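Lesteck、把持計画ソフト「Flalier」の新版を公開 影の多い手先視点でも計画を中断しにくく

ロボット向け制御ソフトウェアを開発するLesteckは2024年5月13日、把持計画ソフト「Flalier」のバージョン3を公開した。
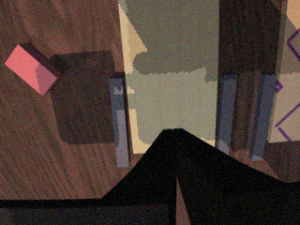
新版の柱は、手先に付けたカメラの映像だけを使って把持姿勢を更新し続ける機能である。従来版では、作業台全体を見下ろす固定カメラで対象物の位置を求め、その結果をもとに一度だけ軌道を計算していた。アームが対象物に近づくと固定カメラからは手先の陰になって見えなくなるため、最後の区間は事前の推定値に頼って動かす必要があった。

バージョン3では、接近を始めてから指を閉じるまでの間、手先側の映像を使って推定を繰り返す。推定値が前回から一定以上ずれた場合には、残りの軌道だけを計算し直す。計画全体を最初からやり直すことはしない。更新の周期は標準設定で毎秒60回となっており、計算機の性能に応じて設定ファイルから下げることができる。

開発を率いたAdesuwa Omoregie氏によると、最も時間を要したのは影の扱いだった。手先カメラの視野にはグリッパー自身が大きく入り込み、その影も対象物や机の面に落ちる。従来の領域分割では、一つの面の明るい部分と暗い部分が別々の物体として切り出されることがあり、存在しない縁に指を合わせようとする動作が社内の試験で繰り返し記録されていた。

「面の途中に引かれた影の線と、物の本当の端とは、一枚の画像では区別がつかないことがあります。手先が少し動けば影の形は変わりますが、物の端は物についたままです。その違いを数フレーム分ためて見るようにしました」とOmoregie氏は説明する。

この処理は「境界保留」と名付けられた。画像から得た境界の候補をすぐには確定させず、アームの関節角から計算した手先の動きと照らし合わせ、矛盾のないものから順に採用していく。保留中の境界は計画側では障害物として扱われるため、判断が遅れても指が物に当たる方向へは進まない。その代わり、保留が多い状況では接近の速度が落ちる。速度を優先する利用者のために、保留を早めに打ち切る設定も残された。

学習と評価には、同社が社内で使ってきたシミュレーション環境「Trorkex」を用いた。光源の位置と強さ、机の材質、物体の色や向き、カメラの取り付け角度などを毎回変えながら場面を生成するもので、今回の公開に合わせて評価用の場面563件が同梱された。利用者は手元のロボットをつながずに、旧版と新版の計画結果を同じ条件で比べることができる。

同梱の場面は、細長い物が手先の近くに並ぶもの、薄い板状の物が視野をふさぐもの、グリッパーの影が対象物にかかるものを中心に選ばれている。簡単な場面をあえて減らしたため、同社は、この一式での成功率をそのまま現場の成功率とは読まないよう文書の中で求めている。

成績については、評価用の場面のうち、旧版が計画を途中で打ち切ったものを対象に再計算した結果が公開ページに一覧で載せられた。改善した場面と合わせて、新版でかえって失敗するようになった場面の番号も記載されている。後者の大半は、二つの物体がほぼ同じ色で接しており、手先をどう動かしても境界がはっきり現れない配置だという。Omoregie氏は「この配置は映像だけでは解けないと考えています。力覚の値を計画に戻す仕組みを別に準備していますが、今回の版には入れていません」と話す。

ツール面の変更もある。計画の各時点で、どの境界を採用し、どれを保留したかを時系列で再生できるビューアーが加わった。再生中の任意の時点で止め、そこから設定値だけを変えて計画をやり直すことができる。これまでは失敗の原因を調べるのに記録ファイルを直接読む必要があり、利用者からの要望が最も多い項目だった。記録の形式も変わったため、旧版で取った記録を新しいビューアーで開くには、付属の変換コマンドを一度通す必要がある。

先行利用には、部品の仕分け設備を手がけるAkandeが参加した。同社は3月から、検証用のアームで試験版を動かしてきた。生産ラインへの導入はまだ決めていない。担当部署がまとめた報告では、照明の条件を変えるたびに行っていたしきい値の調整がほぼ不要になった一方、起動してから最初の計画が出るまでの待ち時間が長くなった点が課題に挙げられている。

Lesteckはこの待ち時間について、起動時に行うカメラと関節の時刻合わせが原因だと認めた。標準設定では300フレームを取り込んでから計画を始める仕様になっている。前回終了時の値を保存しておき、ずれがなければ省略できるようにする修正を、次の小規模更新で提供する予定である。

対応するアームの制御方式は、関節位置指令と関節速度指令の二つ。トルク指令には対応していない。手先カメラはカラー映像のみでよく、奥行き情報は任意となった。奥行きを使う場合の設定項目は旧版から引き継がれるが、標準では無効になっているため、更新後に利用者が有効にし直す必要がある。手先カメラの取り付け位置の校正値は、旧版の形式のまま読み込める。

旧版との互換性では、計画を呼び出す関数の戻り値が変わった点に注意が必要だ。従来は軌道を一本だけ返していたが、新版は更新のたびに残りの軌道を順次渡す。従来どおり一括で受け取る呼び出し方も残されているものの、その場合は境界保留が働かず、接近中の再計算も行われない。同社は移行の手順書を公開し、既存のプログラムで書き換えが必要な箇所を示している。

Flalierのバージョン3は同社の配布ページから入手でき、保守契約のある利用者は追加費用なしで更新できる。研究・教育目的の利用は引き続き無償で、申請の窓口も従来と同じ。Trorkexの本体は今回の配布に含まれず、評価用の場面を再生するための機能のみが付属する。場面の編集機能を外部に提供するかどうかについて、同社は検討中としている。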